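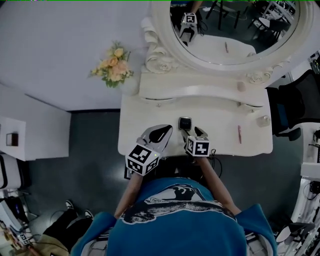 3. MATERIALS AND SURVEY METHOD

3.1 Selection of dwellings

The survey was limited to bedrooms and dressing areas in rental flats in the Kusow and Gisik districts. Both districts were built out by the same developer and share a standard ceiling height, which removes one source of variation in the lighting results. Flats with skylights or glazed balconies adjoining the bedroom were left out, as were rooms in which the dressing table had been placed in front of a window.

Tenancy records gave a pool of 1703 flats. Letters of invitation were sent in November, and flats were drawn in order of reply until each district quota was filled. The quota was set at 20 flats per district. Where a household had more than one dressing table, only the one in daily use was measured.

3.2 Classification of furniture

Dressing tables were sorted by finish and by mirror type. The finish classes were white or near-white, mid-tone, and dark. Mirror types were oval fixed, rectangular fixed, folding, and separate (a mirror hung on the wall or stood on the top). Carved or moulded ornament was recorded as present or absent. Ornament was not graded, as trial grading by two assessors gave poor agreement.

A white top matters to the measurement because it returns a large share of the downward light to the underside of the face. Earlier work in this area has tended to treat the table as a neutral grey plane, which understates vertical illuminance at the chin and jaw. The size of the error depends on the depth of the clear part of the top, and this was therefore measured with the user's belongings left in place.
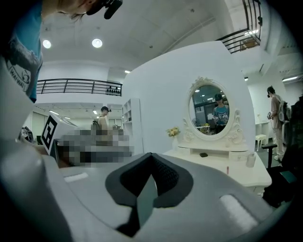
3.3 Lighting measurements

Illuminance was measured after dark with curtains closed. Fixed ceiling lights were switched on and left for 8 minutes before the first reading. Readings were taken on the horizontal plane at the front edge of the table, and on the vertical plane at seated eye height, facing the mirror. A third reading was taken at the mirror surface, with the meter facing the room.

All readings were made with a Prantl handheld meter with a range setting of 2000 lux. The meter was zeroed at the start of each visit. Where a lamp was fitted to the table or mirror, the full set was repeated with the lamp on. Dimmable fittings were measured at full output only.

Recessed ceiling lights present a known difficulty. Their beam is often narrow, and a small shift in seat position can move the face from the centre of the beam to its margin. Seat position was fixed by asking the occupant to sit as usual and marking the floor at the front legs of the chair. Figure 4 shows a table of the white, oval fixed, ornamented class.
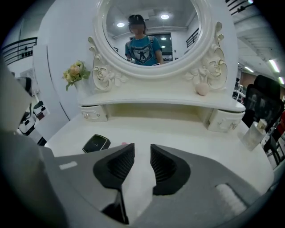

Figure 4. White dressing table with oval mirror and carved rose ornament.

3.4 Seated and standing use

Occupants were asked whether they used the table seated, standing, or both. Standing use raises the eye above the centre of most fixed mirrors and brings the head closer to the ceiling fitting, so that the brow shades more of the face. A second vertical reading was taken at standing eye height for all occupants who reported any standing use. Readings from the two postures were kept apart in the analysis and were not averaged.

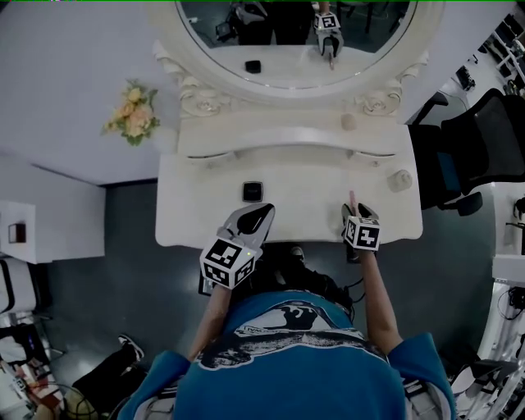
Figure 5. Standing position at the dressing table, viewed from overhead.

3.5 Treatment of data

Readings were entered on paper sheets and transferred to the Limeck database. Sheets with a missing vertical reading were set aside. The ratio of vertical to horizontal illuminance was used as the main outcome, with finish class and mirror type as factors and district as a blocking term. No correction was made for wall colour, which was white or off-white in nearly all rooms.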